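Summer Bedding: What Our Members Told Us

The June question in this newsletter was a simple one: what do you sleep on when the nights get hot? We had 113 replies, the most for any household question so far, and they came from all over Olumville and from a few former residents who still get the newsletter by mail.

The most common answer was plain cotton sheets, washed often. Many people said they put away everything heavier at the end of May and do not take it out again until the fan goes back in the closet. A smaller group prefers linen. They admit that it wrinkles and that a good set costs more, but several have had the same sheets for 15 years and see no reason to change.

Madalena Bastos of Wakton Street wrote that she gave up on top sheets years ago and uses a thin cotton bedspread that belonged to her aunt. She washes it in the morning, hangs it on the back porch and has it on the bed again by night. She also turns her pillow end to end before she lies down, a habit she says her children have picked up without being told.

Sleeping mats came up more often than we expected. Some are woven from grass or rush, and others are made from small tiles of bamboo joined into a sheet. They go on top of the regular bedding, and people who use them say the surface feels cool against the skin for the first hour or so – long enough to fall asleep. 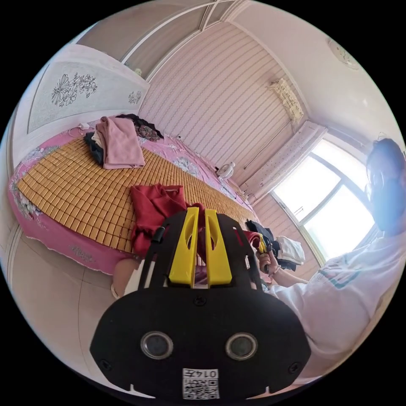
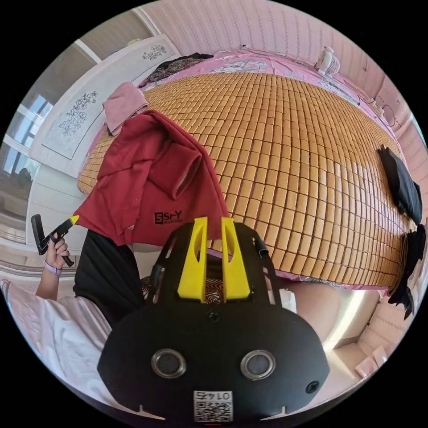
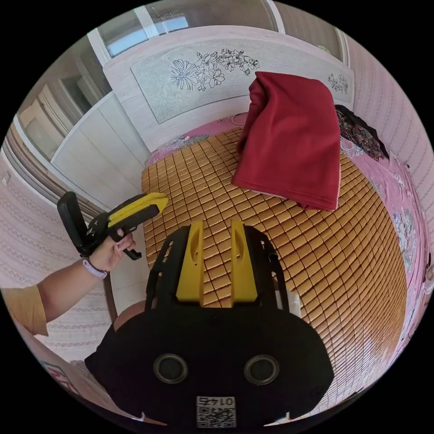 Second picture: a bamboo sleeping mat over a floral bedsheet.

Raquel Mendes has used a bamboo mat every summer since she moved to the Sampaio building. Her advice is to measure the mattress before buying, as mats are sold in sizes that do not always match ours. Her first one was too long and had to be folded under at the foot, and the fold wore out in two seasons. She wipes the mat with a damp cloth once a week, lets it dry flat and never puts it away while there is any moisture in it. At the end of the season she rolls it with an old pillowcase inside and stands it in the hall closet.

A few members did not care for mats. Two said the tiles pulled their hair. One found hers too hard on the hips and now uses it on a porch bench, where it gets more use than it ever did in the bedroom.

On fans, opinion was divided. Some people want the air directly on them and others set the fan in the window to pull the heat out after dark. Several mentioned closing the curtains on the sunny side by noon. Those on the top floors said this made the biggest difference of anything they had tried.

Momari Dry Goods on the square has cotton sheets on sale through the end of August, and members get $40 off any order of two full sets. Bring your membership card. Mats are not part of the sale, but the store will order one if you give them your measurements.

Next month's question is about keeping bread fresh in damp weather. Send your answer to Box 3521 or leave it at the front desk in the reading room.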